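24th November
By Skye Baxter

I'd been trying to get Madalena Brandão on the phone since July, and when she finally picked up she was eating soup. "Keep going, I can chew and listen," she said, so I did.

Madalena runs the manipulation side at Breveck, a small research outfit that wants robots to be better at ordinary household stuff. Picking things up, mostly. Putting them down again without crushing them, which she says is the harder half. Her group just wrapped up a study they call Onu, and I'd heard enough chatter about it that I wanted the story from her (and from Valter Cunha, her co-author, who joined us ten minutes in and apologized for his dog).

The idea is simple enough that I got it on the first try, and I don't always! You don't drive a robot around to teach it. You give people grippers they can hold, send them into real homes, and have them do small jobs with whatever is lying around. The recordings then go into training a policy for an arm back at the lab.

"We used to do all of it in one room with one table," Madalena told me. "Gray table, gray wall, the same 7 cups. The robot got fantastic at that table. Then we'd roll it into the kitchen down the hall and it acted like it had landed on the moon."

So they split the work two ways. One set had 300 recordings from a single room. The other had 300 recordings too, but spread over 100 homes, three in each. Same kinds of tasks, same training setup, same arm at the end.
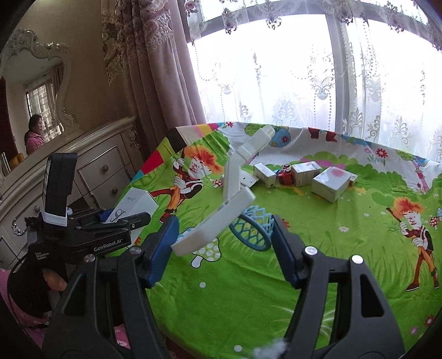 So does the mess in people's homes help the robot or confuse it?

It helps, as long as the task itself stays the same. The policy trained on many homes did better in rooms it had never been shown, and slightly worse in the original lab room.

That second part made Valter laugh. "I was annoyed for a week," he said. "I wanted to win everywhere. Madalena kept telling me the lab room was the one place we didn't need to win."

I asked what surprised them, and they both started talking at once. For Valter it was tablecloths. He'd figured lighting would be the big one, glare from windows and so on, but the early versions kept going wrong over busy patterns. "It would reach for a printed flower," he said. "Very confidently! It would close on nothing and lift nothing and carry nothing over to the bin." More patterned surfaces in the training set fixed a good deal of that, though he was careful to say not all of it.

Madalena's surprise was the people. Collectors got about an hour of practice, and she'd assumed the neatest ones would give the most useful recordings. They didn't. "Laurinda Neves did a lot of our homes, and she fumbles," Madalena said. "She'll miss the grasp, back off, come in again from the side. I was going to throw those out. Rodrigo talked me into leaving them in, and when we tested without them the arm stopped recovering from its own mistakes."

Rodrigo is Rodrigo Cordeiro, who handles the training code. I didn't get to talk to him, but I'm told he has brought this up at lunch more than once.

There are limits, and they were pretty open about them. The final test used 150 trials, and Madalena would like a lot more before she trusts the smaller differences. Everything was rigid or close to it, so laundry is still a mystery. Two-handed jobs were the weakest part. "Holding a box with one hand while the other hand does something to it, we're bad at that," Valter said. "The two sides drift apart. One of them is always early."

Next up is a second round with longer tasks. Madalena wants ones where the order matters, like clearing a spot before you set something down in it. Valter wants drawers. They hadn't settled it when the soup ran out and I had to let them go.

3 comments

Gritix
Did they keep the camera position on the hand grippers identical to the one on the arm? We had a small mismatch there and it ate a whole month.

Skye Baxter
@Gritix Valter says they matched it, and that it took them two tries to get it right.

Stivstead
The part about leaving the fumbles in is great. We've been deleting ours for ages. Going to dig through the backups tonight.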